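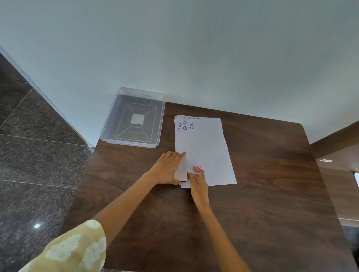 A clear plastic tray on a wood-grain table.

Scope mounting service moves to Irnville

Starting in March, all mounting and bore-sighting work for Gendholm customers will be done at the Irnville shop. The counter in Zorkar will stay open for sales, returns and battery orders, but it will no longer take in rifles. Customers who already have work booked at Zorkar will get a call from Randi Rønning, who runs the service desk, and can keep their time slot or choose a new one.

The mounting bench at Irnville has a fixed cradle and a torque driver that is checked every 100 jobs. We set ring screws to the figure given by the ring maker. If you bring rings with no paperwork, we will look up the value before we start, and this can add a day. Please do not put thread locker on the screws before you bring the rifle in. We have had to heat and clean out several bases this winter, and that time goes on the bill.

What to bring

The rifle, unloaded, in a closed case, with the bolt out or the action locked open. The scope, with its caps and any sunshade. The rings and base, if you have them. A note of your eye relief preference is useful if you shoot mostly prone or from a seated rest, as the usual setting is done standing. Ammunition stays at home or locked in the car.

Turnaround

Simple mounting takes four working days. Mounting with lapped rings takes seven. Leveling the reticle is included in both. Live zeroing is a separate booking and depends on range time, so ask at the desk before you plan a trip around it.

The price for simple mounting is 74 and has not changed. Lapping is quoted per set — steel rings take longer than aluminum, and some one-piece mounts should not be lapped at all. We will tell you if yours is one of them.

Checking a scope at home

Between visits, look at the ring gap on both sides. It should be even. A thin pencil line across the ring and tube will show whether the scope has crept forward under recoil. If the line has split, stop shooting and bring the rifle in. Tightening the screws further is the most common way tubes get dented.

Clean the outer lenses with a blower first, then a soft brush, then a lens cloth with a little fluid on the cloth. Do not spray fluid on the glass. Turret caps should be hand tight only.

Havlíček rings

The 30 mm low rings are back in stock. The medium height is still on order, and we will list it in the next newsletter if it has arrived by then. Anyone on the waiting list keeps their place.

The Irnville desk opens at 9 a.m. Parking is at the rear, next to the loading door.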